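Povside Boards > Home & Service Robots > Rules, Standards and Good Practice

Thread: House rules for tabletop pick and place – what do you actually enforce?

tallgrass_yes
Posts: 164
We're rewriting the rules for our tabletop work and I'd love to steal from people who have done this longer. Our current list is one page and most of it was written by Matěj Jireš before we had an arm anybody trusted near a person. What I have so far:

Speed limit in force whenever a person is inside the reach circle.
One person on the stop button, hands free, no phone.
Nothing on the table that isn't part of the task.
Start pose and object layout written down before the first run.
Drawers closed before the arm moves over the top.

That last one came out of a bad afternoon in April and I will defend it forever. What am I missing?
– Yesenia Condori

mudflap
Posts: 1,119
Good list! I'd add a floor rule. Ours says the base zone gets checked at floor level before power goes on – cables, chair legs, bags, all of it. People stare at the tabletop and forget that the base and the elbow have to live somewhere too.

Dudedik_Ray
Posts: 3,218
Agree with most of it, but "nothing on the table that isn't part of the task" is a rule I'd drop. A home robot is going to meet clutter. If you only ever practice on a bare table with one item, your numbers look great and your robot is useless in a kitchen. We leave extra items out on purpose.

tallgrass_yes
I knew somebody would go for that one! I don't mean a bare table. I mean everything on it is on the sheet. Extra items are fine if they're written down as extra items. What I want to get rid of is the coffee cup that wandered in between run three and run four.

Dudedik_Ray
OK, that I can live with. Then word it that way. "Every object on the table is listed, including the ones the robot should leave alone." New people read rules very literally, and they should.

kettlewright
Jumping in from the Ukgate side. We went through this same argument and landed on the same wording, plus a clearance rule: tall things that tip go where the wrist won't sweep across them on the way in. An upright can is my favorite test object for this – it's light, it's slippery, and it falls over if you so much as look at it. Flat wrappers are the opposite problem. They're safe to bump but miserable to pick up, and people start lowering the fingers a hair at a time until they scrape the table. So we also have a floor height for the fingertips, set in software, and you need a second person to sign off before you change it.

tallgrass_yes
Love the fingertip floor, adding that tonight. Same sort of mix on our table, a soda can toward the back and two wrappers in front of it:
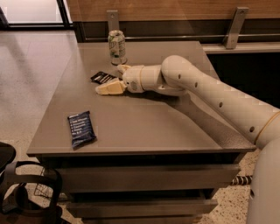 Both with the arm over the tabletop and the can standing near the back.
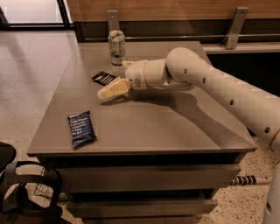

Does the fingertip height limit have to be set again for every table?

Set it again whenever the table or the arm mount changes, and check it at the start of each day even if neither has moved. Touch off at several spots across the top and use the highest reading, so a slight tilt can't put the fingers into the surface at one end.

kettlewright
Yep, we do the same, and we write the reading on the run sheet. It takes a couple of minutes and it has saved us at least one set of finger pads.

mudflap
The other thing I'd put in is the elbow. Everybody plans for the gripper. With a long upper link, the elbow swings through a lot of air that the person with the button may not be watching. Our rule says the operator stands where they can see the gripper AND the elbow, and if that spot doesn't exist, you move the table.

Dudedik_Ray
Moving the table is a bit much. Add a second spotter.

mudflap
Two spotters means two people each assuming the other one is going to hit stop. We tried it for a month and went back. One button, one person, one good sightline.

Dudedik_Ray
Or two buttons. Either one stops it. I really don't see the downside.

mudflap
Two buttons is fine by me! It's splitting the watching that I don't like.

povside_newbie
Sorry if this is basic, but who wrote the standards you're all working from? I looked at the ISO documents for robots working near people and got a bit lost. Our group is just four students and a secondhand arm.

kettlewright
Not basic at all. Start with your own risk assessment, on paper, before you go shopping for clauses. Walk through one task and write down every way it could pinch, hit or drop something, then what you'll do about each. When you go back to the standards after that they make a lot more sense – you'll recognize your own table in them. Your university safety office will want to see the assessment anyway, and they can often get you library access to the full texts.

tallgrass_yes
Seconding that! And keep the sheet short enough that people read it. Matěj's first version for us was gorgeous and ran to 5 pages and I'm fairly sure I was the only one who finished it.

Revised list, then:

Every object on the table is listed, including the ones to leave alone.
Tall objects out of the wrist's approach path.
Fingertip height limit checked daily, changed only with a second signature.
Drawers closed.
Floor zone checked before power on.
Operator can see gripper and elbow the whole time.
Speed limit with anyone inside reach.

Ray, I'm leaving the second button as optional for now.

Dudedik_Ray
I'll take optional. What are you doing about lighting? We get sun across one end of the table in the morning and had to add blinds to the sheet.

tallgrass_yes
Nothing yet. Tell me what your line says and I'll try it on ours next week.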